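Pre-event safety check, Farkton Square, open-air readings of the suffrage speeches

Checked by me (Lanying Jin) with Kumaresan Pisharody on the other end of the tape measure. We started at 7 in the morning and had the square to ourselves apart from the pigeons.

## Platform and steps

- [x] **Platform level and locked.** Fine now. The back left corner rocked a bit when I jumped on it, so Kumaresan wound the foot down and I jumped again. Solid!
- [x] **Handrail on both sides of the steps.** Yes, and tight.
- [ ] **Edge marking.** White tape has lifted along the front. I want it redone before anyone in a long Edwardian skirt goes near it – and there will be several.
- [x] **Lectern fixed.** Two bolts, both in. It's the old one from Brallach and it weighs a ton (lovely thing, though, with the brass lamp).

## Sound and power

- [x] **Cables under ramps.** All covered from the Woton Street side.
- [ ] **Speaker stands weighted.** One is, one isn't. I've asked for 2 more sandbags.
- [x] **Microphone reaches a seated reader.** Tested it sitting down with the opening of the Woton petition speech, and Kumaresan heard every word at the fountain.

## Crowd and exits

- [x] **Seating.** 40 chairs, clipped together in rows, centre aisle wide enough for a wheelchair.
- [x] **Fire lane by the library kept clear.** Cones out.
- [ ] **Banner ropes.** The big "Votes" banner is tied at head height on the left. My head height, anyway, so everyone else gets it in the neck. Needs to go up.
- [x] **First aid point signed.** Under the clock, same as last time.

## Comments

Three things to put right, none of them hard, and I'd be happy to open once they're done. Mr Zhong's office has the spare tape. If it's windy, leave the banner down altogether and let the speeches do the work. I'll come back at noon to look at the edge tape and the sandbags, and I'll sign the sheet then.

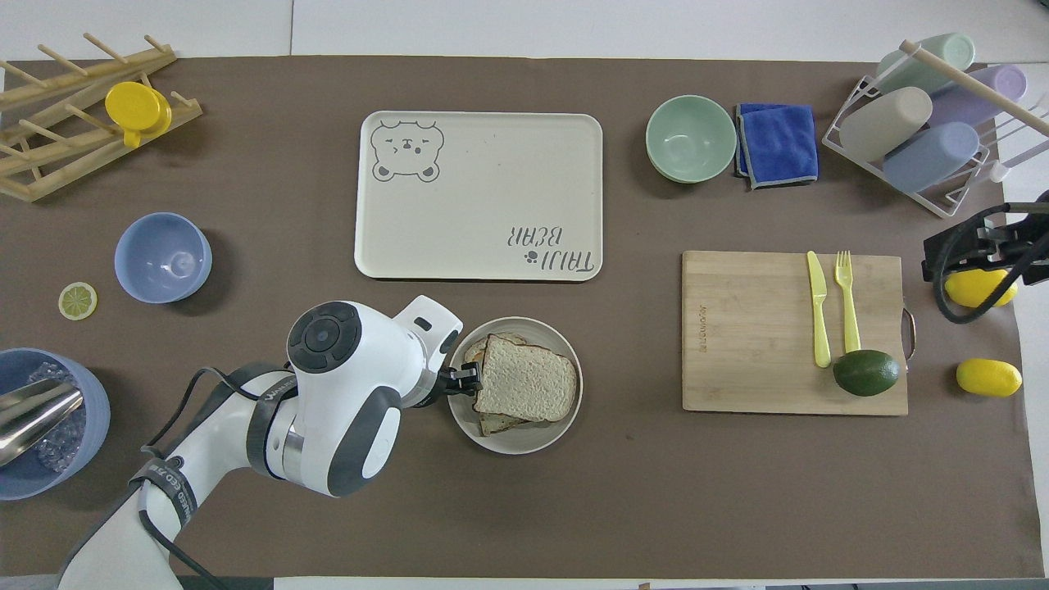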